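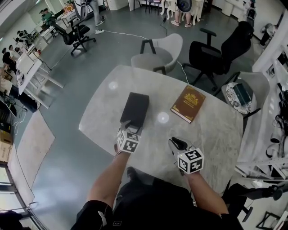
About Gistska

Gistska is a bookbinding and book repair workshop with a small school attached. We mend books for private owners, libraries, parishes and dealers, make boxes and cases for books that need them, and teach binding to adults at all levels. The workshop was opened by Niilo Tuominen in two rented rooms above a shoe shop. We now occupy the ground floor of the old Rantala printing works, with the workshop at the front and the teaching room at the back.

The business has six permanent staff. Four work at the bench, one runs the school and one looks after the office, post and accounts. In the spring and autumn terms we also bring in visiting tutors for subjects we don't cover ourselves, such as marbling and wood engraving.

How we started

Niilo trained as a trade binder and spent the first part of his working life on ledgers, minute books and law reports. When that kind of work dried up he took on repairs, mostly family Bibles and cookery books to begin with. The first entry in our job book is a dictionary with a detached front board. The price was too low and the job took three weekends.

Teaching came later. A customer who had brought in a hymn book asked whether she could watch it being sewn, and then whether she could try it. She brought a friend the following month. By the end of that winter there was an evening class on the calendar, and a second one for those who couldn't get into the first.

We moved to Rantala when the stairs at the old place became a problem. A board chopper weighs a great deal and there is no good way to carry one up a turning staircase. The printing works had a level floor, north windows and a loading door, and it had stood unused long enough for the rent to be fair. The heating was replaced in the second year. The roof over the paper store was done the year after.

What we do

Most of the books that reach us have one of the same few faults. Joints split, spines come away, sewing breaks, and pages work loose and get folded or lost. Cloth bindings fade and fray at the head where people pull them off the shelf. Leather goes powdery. Old adhesive tape is a regular nuisance and we would ask anyone with a torn page to leave it torn and bring it in.

Repair work includes:

Rebacking in cloth or leather, keeping the original spine where it can be saved
Resewing, with or without new endpapers
Paper repair using Japanese tissue and wheat starch paste
Corner and board repair
Surface cleaning
New cases for paperbacks and theses

We also make drop-back boxes, slipcases and portfolios to measure. A box is often the better choice for a book which is weak but seldom read. It costs less than a full repair and leaves the binding alone. We will say so if we think a box is all you need.

Our box-making runs under its own name, Trimonora, for reasons to do with how the business was first registered. If you see Trimonora on an invoice or a parcel label, it is us. The boxes are made on the same benches by the same people.

We don't carry out work on parchment documents with pendant seals, photographs, or anything affected by live mould. We can usually suggest a conservator who does. We don't give valuations and we don't buy or sell books.

How a repair is handled

Bring the book to the front counter or send it by post. If you post it, please write first so that we know to expect it, and wrap it so that it can't move about in the box. Newspaper is not suitable as the ink comes off.

Each book gets a written condition note and an estimate. The estimate is free and stands for three months. If you go ahead, we ask for a third of the cost as a deposit and the rest on collection. If you decide against it, the book goes back to you with the note, which you are welcome to show to another binder.

Waiting times vary. A simple reback is normally ready in eight weeks. Resewing a large volume takes longer, and anything brought in from November onwards should not be expected before the new year. Every year people ask for Christmas and every year we have to disappoint several of them. Theses are the exception. We keep bench time free for them at the end of each academic term and can turn them round in four working days.

Work already done stays with the book. We write a short record of materials and methods, keep one copy and give you the other. Old boards, spine pieces and endpapers that can't be reused are returned in an envelope. Some customers throw these away, but a later owner may want them.

Our job book now stands at 3,451 entries. The oldest volume on the list is a sermon collection with most of its second half missing. The heaviest was a set of estate maps that needed two people to turn over.

Materials

We use acid-free board, archival papers and reversible pastes for all repair work. Wheat starch paste is cooked on the premises each morning and thrown away when it turns. PVA is used for new cases and boxes, and for the beginners' course, where it is more forgiving.

Cloth comes from two suppliers. We hold 146 shades and weights in the store, counting the odd lengths, and there is a swatch book on the counter. Matching faded cloth is a matter of patience, and the right colour when new is nearly always the wrong colour beside a faded board. We tone new cloth and leather by hand where needed. If you would like the repair to be visible, tell us. A few libraries prefer it.

Leather is vegetable-tanned calf or goat. Customers who don't want leather can have a cloth or paper spine instead, and it will cost less.

Finishing is done by hand with brass type and gold leaf or foil. We have eleven complete founts, plus a drawer of ornaments and centre tools, most of which came with the contents of Sturarska when that bindery closed. Sturarska had a good name for blocked covers and we were glad to keep its tools in use. Some of its regular customers came with them.

The school

The school takes 836 bookings in a full year, counting day classes and longer courses together. Groups are kept to eight so that everyone has their own stretch of bench and doesn't have to queue for a press.

Beginners' Day. Three small books in one day: a pamphlet, a concertina and a flat-back notebook. No experience needed. All materials included.

Evening Course. Ten weeks, from 6.30pm to 9pm. Covers folding, sewing on tapes, rounding and backing, and making a cloth case. You will finish two full bindings if you come every week, and probably one and a half if you don't.

Repair Course. Five full days. Open to anyone who has done the Evening Course or has similar experience. Bring two damaged books of your own that have no great value. Tutors will check them on the first morning and may ask you to pick something else.

Box Making. Two days. A slipcase on the first and a drop-back box on the second. Accurate measuring matters more than anything else in this course, and students who sew are often very good at it.

Open Bench. One evening a week in term time, for former students only. There is a tutor in the room but no set teaching. Bring your own project and pay for the materials you use.

We teach school groups by arrangement, from age nine upwards. Younger children use bone folders and blunt needles and don't go near the chopper. Teachers should allow two hours.

Bursaries

Two places on each Evening Course are held at a reduced rate for people on low incomes. There is a one-page form and we don't ask for bank statements. Applications close four weeks before the start of term.

Training

We take on one trainee at a time, for three years. The first year is mostly boards, boxes and paste. Sewing and forwarding follow, and finishing comes last. Two of our present bench staff started this way. The post is advertised on our website when it becomes free, and we don't keep speculative applications on file.

Access

The front door, counter, teaching room and toilets are all on one level. Two of the benches can be lowered for seated work. The presses are noisy when the room is full, so please tell us if that would be a difficulty and we can seat you at the far end. There is parking for four cars in the yard and a bus stop outside the gate.

Visiting us

The counter is open from 9am to 4.30pm on weekdays, closed between 12.30pm and 1pm. You don't need an appointment to drop off or collect. If you want to talk through a large job or a whole collection, please book a time so that one of the binders can be free. We close for two weeks in summer and again over Christmas.

Enquiries about repairs go to the workshop and enquiries about courses go to the school office. If you aren't sure which you need, write to either and it will be passed on.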